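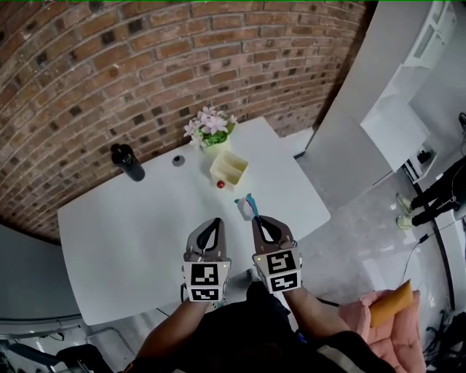

Brilach Table Room: frequently asked questions
Updated 30 July 2025

Who can use the tables?
Everybody who has a Brilach membership, and up to 2 guests per member. You don't need to reserve a seat. If you want a full table for a group, please write to Li-hua Kao one day before.

What may stay on a table when I leave?
Only the things that belong to the room. This means the plant and the divided box for small items. Your own bottle, papers, chargers and food go home with you or into your locker.

What is the divided box for?
For little things that roll or get lost: clips, erasers, coins, keys you find under a chair. Please don't put candy or wrappers inside. The box has compartments so that found things and supplies don't mix, but we are not strict about which side is which.

Where do I throw small trash?
In the bin beside the door. It is emptied every evening. Paper goes into the box below the printer, and it should be flat if possible.

I forgot my bottle. Where is it?
Bottles are kept on the shelf at the entrance for 20 days. After this we give them away. Many bottles look the same, so we ask you to write your name on the bottom. King-fai Liu has a marker at the desk and will lend it to you.

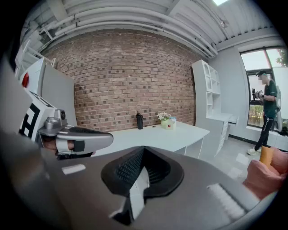
Can I move the plants?
Plants can be moved along the table, but please not to another table and not to the floor. When you work with large sheets, push the pot to one end and bring it back later. A good place for it is near the middle, next to the tall things — the small pale green pot to the right of the black bottle is how we like it, because people at both sides can still reach across in front.

Who waters them?
Svend Snorradóttir does it in the morning. Please don't help with your leftover tea. We lost a nice fern in March this way.

How do I clean the tabletop?
Use the soft cloth and the Prunoda spray from the cabinet. Spray on the cloth, not directly on the table, and keep away from the cable openings. For marks of ink, tell us and we will try it ourselves.

Something is broken or missing. What should I do?
Leave a note at the desk with the table number, or call extension 232. We don't charge for small accidents, but we want to know — it is easier to repair a thing on the same day.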